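Teaching an Arm to Patch a Switch: Final Project Report
Noemí Palacios
February 14, 2026

Summary

My project asked whether a policy trained only on teleoperated demonstrations could plug a network cable into a rack switch, and whether a wrist camera helps enough to justify the extra setup. I compared two versions of the same policy. One saw only the view from the stand camera. The other saw the stand camera and the wrist camera. The version with the wrist camera did better on insertion and made almost no difference on the earlier steps.

1. Background

The idea came from a practice site at Broldale, where technicians spend a lot of time moving patch cords between ports. The motion is short and repetitive, but the last part is hard for a robot. The plug has to be the right way up, the opening is small, and the cable pulls back on the gripper. Most of the earlier student projects in our group used rigid blocks or pegs. Khoury, the project before mine, used a stiff rod and a fixed socket, and its report lists flexible cables as future work. I started from that code and changed the data loader and the action scaling.

2. Task and setup

The task has three stages: pick up a loose patch cord by its connector, carry it to the switch, and insert it in an open port. I set the rack up in a home space in Plestcombe instead of the lab. I wanted ordinary floors, furniture and packaging around the work, and the lab bench has a plain backdrop that made the Khoury results look better than they were when the arm was moved.

The rack is an open frame with the switch at the top and a server chassis beneath it. Cords start on whatever is lying on the table beside it, including a paper mailer.
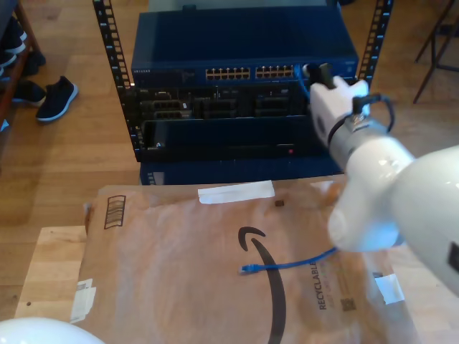 Each demonstration was recorded by one operator, and I was the operator for all of them. A recording starts when the arm leaves its rest pose and stops when the operator lets go of the plug. If the plug was dropped on the way, I kept the recording as long as it was picked up again and inserted. I threw out recordings where the rack was bumped hard enough to move, and the ones where the software lost frames.

After cleaning, the training set had 1,303 demonstrations. I moved the starting position of the cord and its direction between recordings. I did not change the lighting on purpose, but recording went on at different hours, so it varied anyway.

3. Training

Both policies used the same network and the same training schedule. Images were reduced in size before training and randomly shifted in brightness. The policy predicts a short chunk of arm motions and then looks again. I first tried longer chunks, and the arm moved more smoothly but kept pushing after it had missed the port. Shorter chunks fixed most of that.

The labeling tool was Kurkari, which was already installed on the lab computer. I used it to mark the frame where each stage ended. These labels were not given to the policy. They were only used afterward, to work out which stage a failed trial belonged to.

4. The wrist view

From the stand camera, the gripper often covers the plug during the grasp. The wrist camera looks down between the fingers, so the connector stays in sight while they are still open on either side of it.

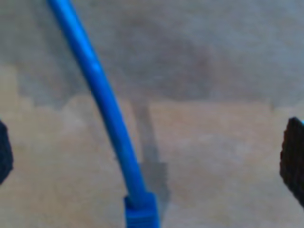 I expected this to help most with picking up the cord. In testing, both versions grasped the connector in nearly every trial. The difference came later, when the plug had to be lined up with the port.

5. Results

Each version was tested in 30 trials, using starting positions that were not in the training set. The stand-only policy completed 9. The policy with both cameras completed 20. A trial counted as complete only if the plug stayed in the port after the gripper opened.

Most failures in the stand-only version were plugs that stopped just beside the opening. With both cameras, the most common failure was a plug rotated too far in the fingers. The policy had few examples of fixing this, as I usually grasped the plug well when I was operating.

6. Limits and next steps

One operator, one rack and one switch is a narrow test. I also chose the test positions myself, and someone else should choose them next time. Before April I plan to record a smaller set of demonstrations that begin with a bad grasp, so the policy sees how to set the plug down and take hold of it again. The trial sheets and training settings are in the project folder with the Khoury files.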